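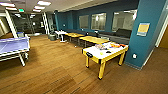
Workshop notebook / Roofs / Flashings and edges

October, started 8.40 in the morning

Toltado lead-substitute flashing, second go. Na-rae wants to know if we can put it on the Lodhi job at the abutment between the back extension and the old brick wall. The leaflet says it bonds to "all common roofing surfaces" and needs no primer. I have read that sentence on so many leaflets that I no longer see it, so the offcuts are getting the usual treatment before anyone climbs a ladder with the stuff.

Materials as found. Rolls came from Plarkia, batch mark 1553 on the sleeve. The earlier roll had no batch mark at all that I could find, and I did look. Width is nominally 600 and it measures near enough. The mesh is visible at one edge where the backing has shifted sideways, so the outermost strip has hardly any butyl on it. That is the strip that ends up at the bottom of the lap on a real roof. Ghazala says it's just the start of the roll and the rest will be fine. Possibly. Have unrolled further and it does improve, but it hasn't gone away.

Stuck down strips on: mineral felt (new), mineral felt (old, brushed), brick face, painted render, and the grey single-ply left over from the school porch. Each strip 50 wide, pressed with the hand roller, same person each time (me). Left until after lunch.

Peel by hand first, then with the spring balance. Haven't written the balance readings in here because I don't trust them – the hook was pulling at an angle and every reading came out flattering. Will redo with the proper clamp when it comes back from Na-rae's van. For now, just what I saw:

New felt: good, butyl tore before it let go.
Old felt, brushed: took a layer of granules away with it. The bond is only as good as the granules, and on a roof of that age the granules are not good.
Brick: poor at the mortar joints, fair between them. Dust. I had brushed it as well as anyone would on site, probably better.
Painted render: lifted the paint. You can't blame the flashing for that, but a customer would.
Single-ply: came off clean in one pull. No residue. So much for all common roofing surfaces.

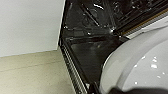

Black glossy cavity, light in streaks on the walls.

Afternoon. Rang Plarkia about the single-ply result. Was told that the surface must have been contaminated, then that it must have been too cold, then that single-ply is "a special case". Any of those could be right, but they can't all have been the first thing to check. Asked for the test report behind the leaflet and was promised it by email. Nothing yet at half past four.

Tried the Seto primer on brick and on old felt. Better on brick, a clear difference even by hand. On old felt it made no difference I would put my name to. Ghazala thinks it did, and she may be pulling more slowly than I am. We ought to swap strips without knowing which is which. I suspect half of what this workshop believes about primers comes from knowing which sample had the expensive tin opened for it.

A point on the chase. The Toltado drawing shows the top edge stuck flat to the wall with a bead of sealant and no chase cut. This is quick, and it leaves the whole detail hanging on a sealant bead in full weather. Old mortar moves, the bead cracks, water gets behind, and then the neat flashing holds it against the wall. I have taken off enough of these to be unimpressed by the drawing. If we use the product at Lodhi the top edge gets chased in and wedged like lead, whatever the leaflet says about saving time.
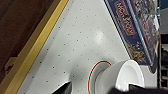
Can the new flashing be stuck straight over the old cracked cement fillet at Lodhi?
The fillet should be hacked off first. It is already loose along most of its length, and anything bonded to it will move when it moves.

To do:
Redo peels with the clamp, 2 strips per surface, primed and unprimed mixed up so neither of us can tell.
Leave a set outside on the north wall over winter. Label them in paint, the marker faded last time.
Chase Plarkia for the report.
Price real lead for the same run. Na-rae says the theft risk rules it out, but it's a back extension behind a locked gate and I'd like to see the figures before agreeing.
Nothing gets ordered for Lodhi until the clamp readings are in here.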